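4.2 Vorführung von Hand und Fernsteuerung im Vergleich

Für den Datensatz Ranunside wurden menschliche Vorführungen auf zwei Wegen gesammelt: von Hand, mit Markertafeln und Sensormodulen an beiden Handgelenken, sowie per Fernsteuerung über den Leitstand Jondus. Von Hand entstanden 1.376 Episoden, über die Fernsteuerung 638. Dass der erste Weg mehr Material liefert, wird in der Literatur gern als Argument für ihn angeführt. Wir halten das für voreilig. Eine Episode ist zunächst nur eine Aufzeichnung, und ob sich daraus eine ausführbare Bewegung ableiten lässt, hängt von Größen ab, die beim Sammeln kaum jemand prüft.

Besonders deutlich wird das bei der Aufgabe »Teebeutel einsortieren« (Abb. 3). Die Beutel sollen aus einem ungeordneten Vorrat entnommen und hochkant hintereinander in eine Schale gestellt werden. Menschen erledigen das mit beiden Händen und korrigieren dabei ständig nach, oft mit einem einzelnen Finger oder dem Daumenballen. Ein Parallelgreifer verfügt über keine Entsprechung dazu. 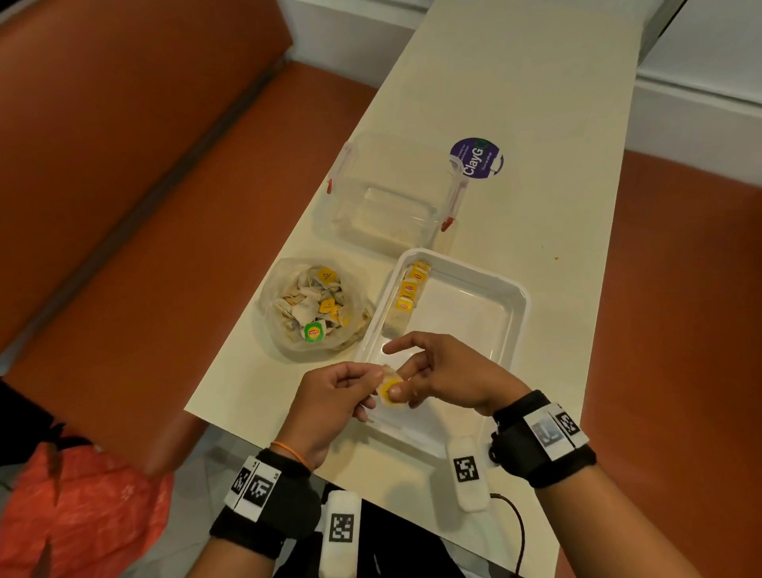
Abb. 3: Vorführung von Hand. Die linke Hand hält den Beutel oben, der rechte Daumen drückt gegen das gelbe Etikett. An beiden Handgelenken Bänder mit Markertafeln, darunter je ein Sensormodul.

Die Lage der Handgelenke lässt sich aus den Markern gut rekonstruieren, solange diese sichtbar bleiben. Über die Fingerkuppen sagt sie wenig. Gerade dort entscheidet sich aber, ob ein dünner Papierbeutel steht oder umknickt. Das Verfahren von Daminier schätzt die Fingerstellung nachträglich aus dem Kopfkamerabild; bei gegenseitiger Verdeckung der Hände sprang die Schätzung in unseren Daten wiederholt zwischen unvereinbaren Posen. Wir haben solche Abschnitte verworfen und nicht geglättet, was die Zahl brauchbarer Episoden senkt und in Vergleichen meist verschwiegen wird.

Die Fernsteuerung hat das umgekehrte Problem. Jede Bewegung ist per Konstruktion ausführbar, doch die Vorführenden arbeiten langsam, zögern vor dem Griff und gewöhnen sich Umwege an, die das gelernte Modell getreu übernimmt. Von den 9 Aufgaben des Datensatzes ließen sich 3 auf diesem Weg gar nicht sinnvoll vorführen, darunter das Einsortieren. Die im Projekt Hinojosa vorgeschlagene Mischung beider Quellen haben wir ebenfalls erprobt. Ein Gewinn war erkennbar, blieb jedoch innerhalb der Streuung zwischen den Trainingsläufen, und wir sehen derzeit keinen Anlass, daraus eine Empfehlung abzuleiten.

Offen bleibt, welcher Anteil der Fehler auf die Erfassung zurückgeht und welcher auf die Übertragung der Handbewegung auf den Greifer. Unsere Auswertung trennt beides nicht.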